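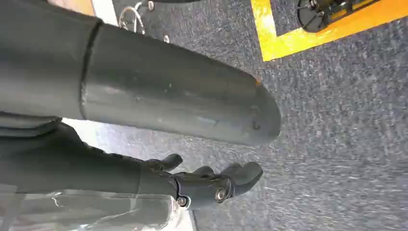
4 min read

Bumach H3 three-finger hand with wrist camera – long-term review

Jun 15, 2019

We bought the H3 in October as a replacement for a two-jaw gripper that could only hold what its jaws had been cut for. Bumach sells it as a bolt-on kit: hand, wrist camera, one cable, an adapter plate and a license for the control software. It has been in use on our arm since then, mostly picking up dropped or stray parts and putting them in bins. I paid for it out of the workshop budget and Bumach has had no say in this review.

The price was $1,289 from Mansour, who handle most of Bumach's orders on this coast. The spare fingertip set is extra. Delivery from the Morkport warehouse was quick and the hand came in a plain carton with foam cut to fit.

Fitting it

The adapter plate matched our arm's flange without any drilling. The manual is short and mostly clear, apart from the page on cable routing, where the drawing shows an older connector. I had the hand mounted and answering commands before lunch. Calibration took the rest of the day. You have to teach the camera where the fingers are, and the software asks for the same poses over and over if the light changes while you are doing it. Close the blinds first.

The fasteners that matter can be reached with the hand in place. The silver socket head near the base of the lowest finger is big enough to find without a flashlight. I check it when I clean the hand. It has needed a small turn twice.

How it grips

The fingers are jointed, with layered plates between the segments, and the tips are broad and rounded. That shape suits bottles, tubes, boxes and tool handles. The hand closes until it meets resistance and then holds at whatever force you have set. The lowest setting will hold a paper cup. The highest will dent one badly, and I keep it for metal parts.

Flat things on the floor are harder. A rounded tip has no edge to get under a washer or a sheet of card, and on our low-pile carpet the fingertip tends to push a thin part along before it gets hold of it. Thicker parts are fine. The trick with thin ones is to come in low and nearly level, with the fingertip down toward the carpet, and let the other fingers close from above. It works more often than a straight drop, but you need room for the arm to lie almost along the floor, and you have to watch what else it passes over.

I ran 500 floor picks with mixed parts and kept a tally. The hand got 304 on the first try. Most of the misses were flat parts, and most of those came good on a second attempt. With the flat parts left out the hand is much better than that figure makes it sound, but flat parts are what we drop.

Clear plastic is the other weak spot. Wrapping film with folds in it throws back streaks of light, and the software either ignores it or decides the bright part is an object and goes for that. Bumach's support desk suggested turning the exposure down. It helped a little.

The camera

The view from the wrist is wide, and you see the fingers and whatever part of the arm is nearby along with the floor. That is useful for judging distance. It also means that in some poses the arm fills a good part of the picture, and the software gives no warning when the target is hidden behind it. Fast moves blur. I slow the last bit of the approach and have stopped expecting anything readable during the long swings.

Floor tape shows up well. We have yellow tape down on the gray carpet to mark where wheeled equipment stands, and the software lets you set taped corners as a boundary. Once I had done that it kept to it. Worn tape is still read as tape, though I had to draw one corner in by hand.

Wear

The black finish on the fingers has held up. The cable jacket has a shiny patch where it rubs at the wrist, and I have put a wrap on it. One fingertip pad came loose after 3 months and was replaced under warranty, with Mansour sending the part before asking for the old one back.

Compared with the Wallach

We had the Wallach hand on loan before buying. It has a finer tip and did better on washers and card. It is also slower to close, costs more, and its camera is a separate purchase with its own bracket and cable. If your work is mainly small flat parts I would look at that one first. For boxes, bottles and general clearing up, I would buy the Bumach again – with the spare fingertips in the same order, as they ship free that way.

Good: easy to mount, adjustable grip force, camera included
Bad: thin parts on carpet, clear film, outdated cable drawing in the manual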